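Foller Hallway Mat, Dark - Review After Six Months
Reviewed by Odair Mendonça

I bought the Foller mat in April for the passage that runs into our kitchen. The floor there is glossy white tile and it shows every crumb and shoe mark. I wanted one large dark mat that would take the traffic and that I could clean with the things I already own. I paid 56 dollars for it at Sampaio, and delivery took six days.

Laying it out

It arrived rolled, and the ends curled for the first day. I put a few heavy books on the corners overnight and it has been flat ever since. There is no pattern to line up, so one person can do the job. I went with a dark color to go with the doormat by the kitchen cabinets. From a few steps away they pass for a set. 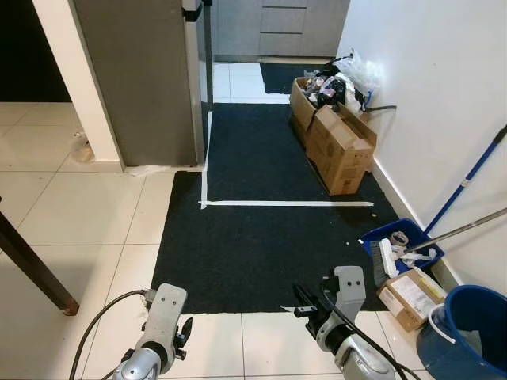 Cleaning is simple. A stiff broom gets most of the dirt off, and I finish with a dustpan on the tile along the edge. Once a month I drag the mat outside and shake it. Paper scraps and light crumbs show up badly against the dark surface, so you will sweep more often than you would with a gray or speckled mat. On the other hand, shoe marks don't show at all.

White tape sticks to it well enough to mark out a zone on the floor. I would press a short piece down and peel it up again before running a long strip, in case your mat sheds more than mine.

Wear

The front edge has started to fray slightly. I trimmed the longest threads with scissors in the summer. My neighbor Luzius Pichler has the Treltoslow mat, with a bound edge, and his has held up better. It also cost him 80 dollars and is a good deal smaller.

Cardboard boxes can sit on the Foller along the wall without sliding - on bare tile they move every time someone brushes past.
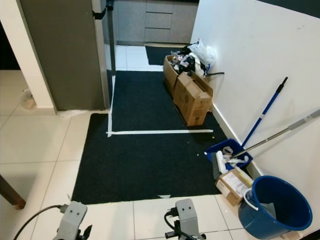
Verdict

Good size, easy to sweep, fair price. The edge should be better finished. The guarantee runs 24 months, but the leaflet says it does not cover fraying. I would buy it again for a hallway, and I would pay about ten dollars more for a version with binding.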